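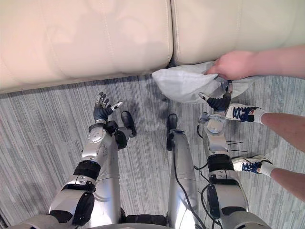
Premises Inspection Checklist: Small Business Recovery Grant

Leltau District Council, Business Support Section
Premises: Hestia Guest House, Flodon
Grant holder: Lộc Lại
Stage of claim: 2 (final payment)
Inspection period: May

Notes for inspecting officers

Complete every line. Mark each item Met, Part met, Not met or Not applicable. A comment is required for any item not marked Met. Payment will not be released while an item in Section A or Section B stands at Not met.

Section A — Eligibility of the premises

A1. The business is trading from the address given on the application.
Met.

A2. The business rates account is in the name of the grant holder.
Part met. The account is held under the former trading name, Diệp. The grant holder has asked the rates office to amend it and has supplied a copy of the letter. Rates office to confirm.

A3. Public liability insurance is in force and the certificate is on display.
Met. Certificate shown at reception.

A4. Grant-funded work matches the schedule approved by the council.
Met. One change was agreed in writing before work began: the handrail at the side entrance was moved from the left to the right.

Section B — Fire and general safety

B1. A written fire risk assessment is held on the premises.
Met.

B2. Escape routes are clear and doors on them open without a key.
Part met. The rear door opened freely, but delivery crates stood in the passage behind it. They were moved during the visit. The passage must be kept clear at all times, including on delivery mornings.

B3. Fire alarm tested weekly and the results recorded.
Part met. Two entries are missing from the log. The grant holder stated that the tests were done and not written down. The council can accept only what is recorded.

B4. Emergency lighting is in working order.
Met. Tested on both landings.

B5. Portable electrical equipment has been checked by a competent person.
Met.

B6. Upholstered furniture provided for guests carries the required fire safety labels.
Met. Labels seen on all items in the guest lounge.

Section C — Use of public funds

C1. Invoices are held for all grant-funded items.
Met. Invoices seen for the handrail and ramp (£1,494) and for the replacement alarm panel (£567).

C2. No single item above £1,000 was bought without a second quotation.
Not met. One quotation only was held for the handrail and ramp. The grant holder reports that a second firm visited and did not reply. A signed statement to that effect will be accepted in place of the quotation — form to be sent by this office.

C3. No item has been claimed under another relief scheme.
Met. Declaration signed.

Section D — Access

D1. Step-free entrance available to customers.
Met. The ramp is firm underfoot and the edges are marked.

D2. Opening hours and a contact number are displayed outside.
Part met. Hours are displayed. The telephone number is out of date.

Actions required before payment

Rates account name to be confirmed (A2).
Signed statement on quotations to be returned (C2).
Telephone number on outside notice to be corrected (D2).

Items B2 and B3 do not hold up payment but will be looked at again on any later visit.

Officer's recommendation: release the final payment once the three actions are complete. No further visit is needed for this purpose. The grant holder may ask for a review of any finding by writing to the Business Support Section and quoting the item number.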